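Invoice financing for a small bakery supplier, worth it?
Small Business Money > Loans and Credit

crumbledesk
Posted 7:42 am

We sell eggs and dry goods to bakeries and cafes in Skerwood. Most of our customers pay at 30 days, two of the bigger ones pay at 60, and our own suppliers want their money in a week. Last month we were short by $2,474 for nine days and I covered it with a credit card, which I don't want to do again.

Rollov has offered to advance us money on unpaid invoices. They pay most of the invoice up front and the rest, minus a fee, when the customer pays. My bank, Valtasbridge, would rather give us a line of credit but wants two years of accounts and a personal guarantee. Has anyone used either one for a business this size?

ledgerline66
Posted 8:15 am

Used Rollov for a year. The money came fast, usually the next morning. Read the part about late payers. If your customer hasn't paid after a set number of days, you have to buy the invoice back. That happened to me twice and both times it was at a bad moment.

crumbledesk
Posted 8:31 am

Thanks. The contract says 39 days past the due date. I missed that the first time through. There is also a minimum monthly fee, which they didn't bring up on the phone.

Our margins are thin. A case of eggs doesn't leave much to pay a finance company with, and I can't raise prices again before May.
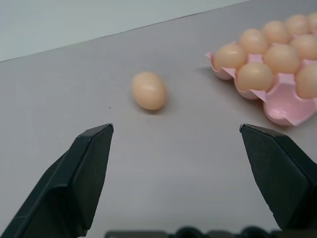 ledgerline66 wrote back that the minimum fee was the real cost in his case. In a slow month he paid it on three small invoices and it ate the profit on all of them.

pte_hollis
Posted 9:04 am

I'd take the line of credit. You only pay interest on what you draw, and a nine-day gap is cheap to cover that way. Invoice finance makes sense when you're growing fast and the gap never closes. Yours closes.

northdock
Posted 9:20 am

Disagree. A personal guarantee means they can come after your house. I would pay a higher fee every month before I signed one of those. Also, a bank can cut a line whenever it reviews your account. Ours did, with 17 days' notice.

pte_hollis
Posted 9:26 am

Rollov asks for a guarantee too. It's in the schedule at the back. Most of them do.

northdock
Posted 9:41 am

Mine didn't, but I was with Hourani, and that was a few years ago. Fair enough if it has changed.

crumbledesk
Posted 12:10 pm

Checked, and it is in there, page 11. So that's the same either way. I'm going to ask the two 60-day customers if they'll go to 30 for a small discount, and send Valtasbridge the accounts in the meantime.

ledgerline66
Posted 12:33 pm

Ask for 45 if they say no to 30. Get it in writing before you change the invoices.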